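Zuzana Danko
Monday, April 9, 2018

1/ The heating season is ending in Pant, so this is a thread on indoor relative humidity: what the cheap meters report, what they miss, and how to check them with table salt. It is long. Mute as needed.

2/ Definitions first. Relative humidity (RH) is the water vapor in the air as a percentage of the most it could hold at that temperature. Change the temperature and RH changes, even if no water is added or removed. Most confusion about dry houses starts there.

3/ Worked case. Outdoor air at 20 F and 80 percent RH. Bring it indoors, heat it to 70 F, add nothing. RH is now 12 percent. The furnace did not remove any water. It raised the ceiling, and the same amount of water became a smaller share of it.

4/ The quantity that survives heating is dew point. If you log only one number, log that. Two rooms at different temperatures with the same dew point hold the same moisture. Compare them by RH and you will think one of them has a problem.

5/ My test site was a 700 square foot apartment in the Drusmont building, second floor, steam radiators, no ductwork. I used 6 meters, all the same model, the small Skedoder with the round display. Bought as one lot and unboxed the same day.

6/ First thing I did was set them side by side on a table and leave them alone for 8 hours. Do this before anything else. If meters disagree when they are in the same air, the disagreement belongs to the meters. It costs nothing and most people skip it.

7/ They disagreed. Lowest unit read 31, highest read 38. That spread is within what the leaflet allows (plus or minus 5 points), so none of them is defective. It is also wide enough to make any room-to-room comparison worthless without correction.

8/ On surfaces. A meter lying flat on a table reads the air next to the table. A tabletop under a window or above a radiator runs at its own temperature, and RH at the surface shifts with it. Stand the meter up, keep it out of direct sun, keep it off exterior walls.
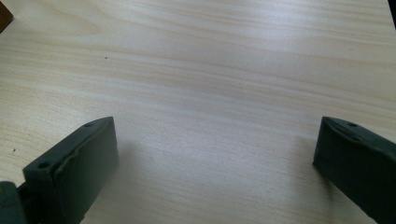
9/ Salt test. Put a tablespoon of plain table salt in a bottle cap. Add water a few drops at a time until it looks like wet sand. If there is liquid standing on top, add more salt. You want a slurry with undissolved salt visible.

10/ Put the cap and the meter in a zip bag or a jar with a tight lid. The meter must not touch the salt. Close it. Leave it at steady room temperature for 8 hours minimum. Overnight is better. Do not open it to look.

11/ Air over a saturated sodium chloride solution settles at 75 percent RH. The value barely moves across normal room temperatures, so it makes a good kitchen reference. Whatever your meter shows, subtract 75. That is the error at that point on the scale.

12/ The catch: 75 is a long way from where a heated apartment sits in winter. A sensor can be correct at 75 and off by several points at 30. For the low end use magnesium chloride, which settles at 33 percent. It is sold in small bags as a deicer. Check the label, since many deicers are blends and a blend will not give you 33.

13/ With both points you can draw a line. My worst unit read 4 high at the bottom and 1 high at the top. A single fixed offset would have left an error wherever I cared about it least or most, depending on which salt I had picked.

14/ Read through the clear side of the jar. As soon as the lid comes off you are measuring the kitchen. Harsh Grewal asked whether breathing on the jar matters. On a closed jar, no. On an open one, yes, for several minutes.

15/ Write the correction on masking tape and stick it to the back of the unit. I kept mine in a spreadsheet for the first week, then mixed up two meters and had to redo both. Tape.

16/ Results from December, corrected, with windows shut and no humidifier:
Bedroom 27
Living room 24
Kitchen 29 (higher while cooking, back down within the hour)
Hall closet 28
Converted to dew point, the bedroom and the living room were almost the same. The living room was simply warmer.

17/ Next: adding water. The unit was a Rultden evaporative type, the kind with a wick and a fan. I prefer these to ultrasonic models because minerals stay in the wick. Ultrasonic units put whatever is in your tap water into the air and then onto your shelves as white dust.

18/ How much water? Take the 700 square feet with an 8 foot ceiling. Assume half the air is replaced by outdoor air every hour, which is ordinary for an older building. Holding 35 percent at 70 F against the air in post 3 takes 2 gallons a day.

19/ That number surprises people. A bowl of water on the radiator does not come close. Neither do houseplants in the quantity most people own. Drying a load of laundry on a rack does contribute, for one afternoon.

20/ Leakage dominates. Halve the air exchange and you halve the water. Rope caulk on the worst window did more for the bedroom reading than running the fan on high. Kuldeep Nautiyal got the same answer in his own place with door sweeps.

21/ There is an upper limit, and your windows set it. When the glass is colder than the indoor dew point, water condenses on it. At 70 F and 35 percent RH the dew point is 41 F. Single glazing on a cold night will be below that. Good double glazing usually will not, except along the bottom edge.

22/ So the target should slide with the weather. A fixed 45 all winter is fine advice for a mild climate and bad advice for a cold one. If there is water on the sill in the morning, lower the setting until there is none. Wet sills grow mold and lift paint.

23/ Wood. Wood trades moisture with the air until it reaches an equilibrium moisture content. At 70 F, 30 percent RH corresponds to 6 percent moisture in the wood, and 42 percent RH to 8 percent. That looks like nothing. Across a wide solid board it is enough to open a joint.

24/ Movement is almost all across the grain. Lengthwise it can be ignored for household purposes. Frames and doors with panels are built around this: the panel sits in a groove or a rabbet with room to move, and the rails and stiles take care of the outside dimension. 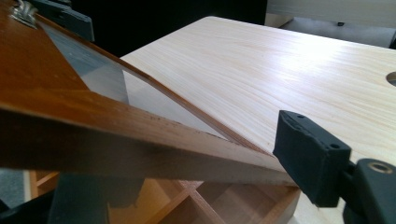 Finish slows the exchange and does not stop it. Varnish will smooth out a dry afternoon. It will not do much against a dry January. Satish Mathur sent me readings from a varnished shelf that trailed the room by weeks and still got there.

25/ Rate matters as much as level. A slow drift from 45 to 30 over two months is easier on wood, glue and paint than a swing of the same size over a weekend. If you turn the heat off when you travel and back up when you return, you are producing the second case.

26/ People. The comfort range usually quoted is 30 to 50, sometimes 30 to 60. I am not going to make medical claims in a thread about meters. Static shocks fell off in my place once the corrected reading stayed above 35. That is one apartment with one carpet.

27/ Drift. I repeated the salt test on all of the units at the end of the season. Four had not moved by more than a point. 2 had moved by three points, both in the same direction, and both had spent the winter in the kitchen. I do not know whether that was steam, grease or chance.

28/ Santosh Kaushik asked why not buy a better meter. You can. A better one still needs checking, and the salts cost less than the price difference. If you need numbers for a museum case or a lab, none of this applies and you should pay for a calibration certificate.

29/ Logging interval: ten minutes is plenty for a room. At one minute you mostly record doors opening and people walking past. I ran one meter faster for 2 weeks and averaged it back down afterward, so that was wasted battery.

30/ Response time is worth knowing. These units take a while to catch up when moved from one room to another. Give them an hour before writing anything down. Walking through the apartment holding one meter and reading it in each doorway tells you about your hand.

31/ Spring note for anyone starting now. Outdoor dew points are rising, so indoor RH will climb with no action from you. Empty the humidifier, throw out the wick, and dry the tank with the lid off before storing it. A damp wick in a closed box until fall is not something you want to open.

32/ In a basement the problem reverses. Warm outdoor air let into a cool basement gains RH as it cools, and airing it out on a muggy day adds water. Check the outdoor dew point against the temperature of the basement wall first. If the dew point is higher, keep the windows closed.

33/ Correction to post 12: Kuldeep points out that magnesium chloride is usually sold as flakes and already contains some water, so go very easy with the dropper. He is right. I flooded my first batch and had to add more flakes to get the slurry back.

34/ I can post the spreadsheet with the two-point correction if there is interest. Columns are unit, reading over each salt, slope, offset, corrected RH and dew point. Temperatures are in F because that is what the Skedoder displays out of the box.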